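Ticket: Pamcombe gripper kit, memory handling add-on
Status: open, waiting on customer
Opened: 20th May
Site: Wivstead bench

We are trialing the Pamcombe kit for pulling and seating memory modules in used desktop towers. The arm gets to the module and closes on it fine. On the way back to the fixture it drifts, and the module goes in crooked or misses the holder. Out of 40 cycles today, 8 needed a hand to finish. Firmware is the one that shipped in January. Wrist view and bench view attached. 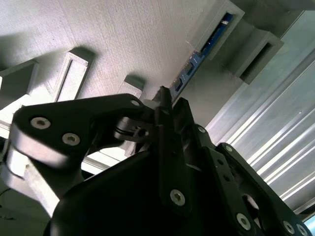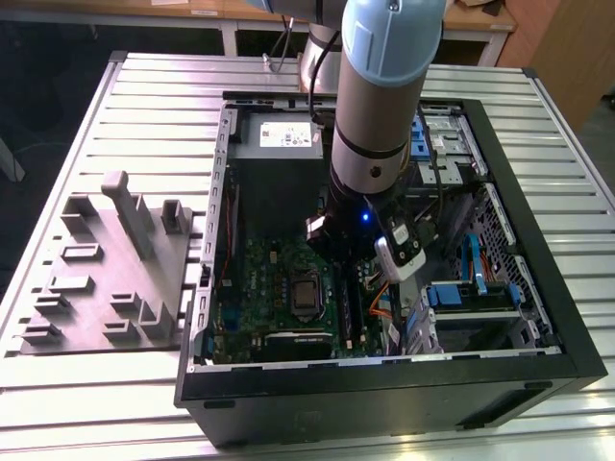

Tried so far:
- Re-ran the fixture calibration twice. No change.
- Dropped travel speed to 25 percent. Fewer misses, but too slow for us.
- Checked the finger screws with the supplied key. All tight.
- Swapped the fixture plate for the spare. Same result.

The tower lies on its side for every run and is clamped. We have not changed the finger pads.

Gorazd Vukadinović: Thanks, the speed test helps. If slowing down cuts the misses, I would look at the payload setting before the fixture. The Claltlow profile that loads by default assumes the older fingers, which are lighter. Go to Tool, then Payload, and pick the Pathirana finger set. Save, power cycle the arm, and run calibration once more. Please do it in that order. If you calibrate first, the old offset stays in memory.

Also send the cycle counter from the service page. Pads are due at 2,000 closes, and a trial kit may have come to you with some already on it.

Update from site: Payload was on the Claltlow profile. Changed it, power cycled, recalibrated. First 25 cycles at full speed, one miss, at the holder nearest the post. Counter reads under the pad limit. Will run a full batch tomorrow and post the log. Please keep the ticket open until then. We also need to know if the profile resets after a firmware update, as the manual does not say.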